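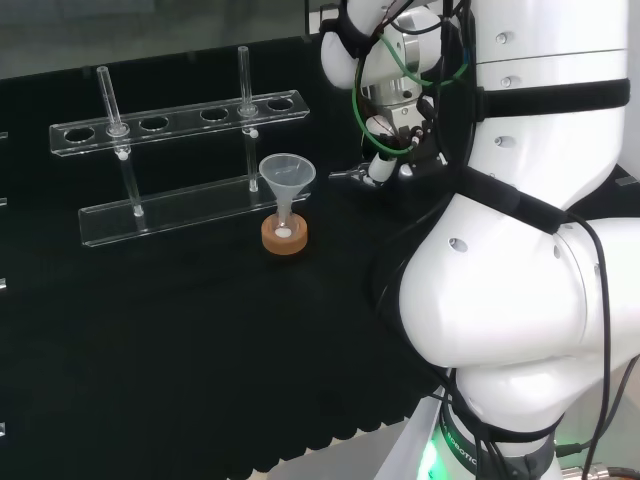
2021-01-06

**1/** I've spent the Christmas break reading the old minute books of the Oltbridge allotment society. I got hold of them to settle one question about a path and ended up reading the lot. Putting some of it here while it's fresh.

**2/** The question was whether the cinder path along the north side belongs to the site or to the railway. I still don't have a full answer. There's a page on it further on, so bear with me.

**3/** The first book starts in November, no year on the cover, but the rent entries inside put it just after the First World War. The handwriting is very good for the first few meetings and then a different secretary takes over and it's terrible.

**4/** The site had 116 plots when it opened. I walked it on Monday's map, meaning the current one from the council, and you can still fit the old numbering on top if you allow for the bit lost to the bypass.

**5/** Rents were collected in person at the gate hut. If you missed the evening you had to walk to the secretary's house on Gullden Lane. Two men complained about this and were told the secretary's house was not far.

**6/** Most of the early arguments are about water. There were 3 standpipes for the whole site. The people at the top end got a trickle in dry weather because everyone lower down was filling barrels.

**7/** The rule they settled on: no filling barrels between breakfast and tea from May to the end of August. Cans only. It was written on a board by the gate and there's a later entry paying someone to repaint the board.

**8/** There was no penalty in the rule. One was added the next summer.

**9/** Hens. Hens were allowed, cockerels were not, and pigs were allowed "on application". I found one application for a pig. It was granted and the pig isn't mentioned again.

**10/** The spelling of names is all over the place. There's a family written as Palamarchuk, Palmerchuk and, once, Palmer Chuck. Svitlana Kobzar helped me match them up with the rent lists and they're the same household, on the same plot, for a long time.

**11/** Svitlana also read the pages I couldn't. The second secretary made his "r" and "v" the same way, so I'd spent an evening wondering what a "bavvow" was. Barrow.

**12/** Seed orders. The society bought in bulk and split it among members. Potatoes were the big one. The order for one spring is 2,000 pounds of seed potatoes, delivered to the goods yard, members to bring their own sacks.

**13/** Somebody has written "short" next to that entry in pencil. I can't tell if the delivery was short or if it's the name of the person who signed for it. There was a member called Short.

**14/** Varieties named in the books: Arran Pilot, King Edward, Majestic, Sharpe's Express. I grow two of those now. Sharpe's Express does well at our end of the site, less well on the heavy ground near the brook.

**15/** Now the path. In the second book there's a long entry about cinders. The railway offered them free if the society would cart them. Members laid them over several weekends along the north fence, "so that the upper plots may be reached without mud".

**16/** The entry doesn't say whose ground it was before. It does say the railway's man came to look and "raised no objection". That's as close as it gets.

**17/** Shobha Acharya, who knows far more about land records than I do, thinks "raised no objection" is worth very little without a letter. She's told me to try the county record office when it reopens to visitors. They take requests by email at the moment but you need a reference number, and I haven't got one.

**18/** If anyone has deeds or plans for the houses on the north side, the boundary may be drawn on them. A phone picture of the plan would do. I don't need to see anything else on the deed.

**19/** The war years are thin. Paper was short and the entries drop to a few lines. "Meeting held. Rents received. No other business." Several in a row like that.

**20/** One longer entry from that time is a complaint about theft of onions. It was decided that members would take turns walking the site at dusk. The rota is pinned in with a rusted pin, and I left it where it was.

**21/** After the war there's a waiting list, then by the late fifties there isn't. Plots are being let in halves and then given up. One entry lists the vacant plots and runs to most of a page.

**22/** The council wanted part of the site back at that point. The society held on to most of it by agreeing to clear the vacant plots themselves. They bought a second-hand cultivator from a dealer called Gokberg. It broke down twice in its first season and both repairs are entered in full.

**23/** The cost of the second repair was argued over for three meetings. I've read all three. The short version is that somebody lent it out without asking.

**24/** The last book stops in the middle. There are blank pages at the back and a seed catalogue order form tucked in, not filled out. Rosalinda Panganiban says later minutes were typed and kept in box files, and she thinks one box went to a member who has since moved away.

**25/** So if you were on the committee in the seventies or eighties, or your parents were, please have a look in the loft. Box files, probably grey or black, possibly with a label saying O.A.S.

**26/** I've typed up the first book and will do the second over the next few weeks. I'm keeping the original spelling and putting corrections in square brackets. Rents and plot numbers are going into a separate list so people can look up a family name.

**27/** Vicente Henríquez has asked if the list will include addresses. For the early books, yes. For anything after the war I'll leave them off for now.

**28/** A few people have asked about the books themselves. They're hardbacked ledgers, red spines, and the spine has gone on the first one. They're wrapped in clean cotton and lying flat on a shelf away from the radiator. No tape has been near them.

**29/** Correction to 14: Majestic only appears in the second book. The first one has an entry that looks like "Majestic" but Svitlana reads it as "May list".

**30/** Next lot of posts will be the show results. Leeks mostly. Replies are open if you know anything about the path.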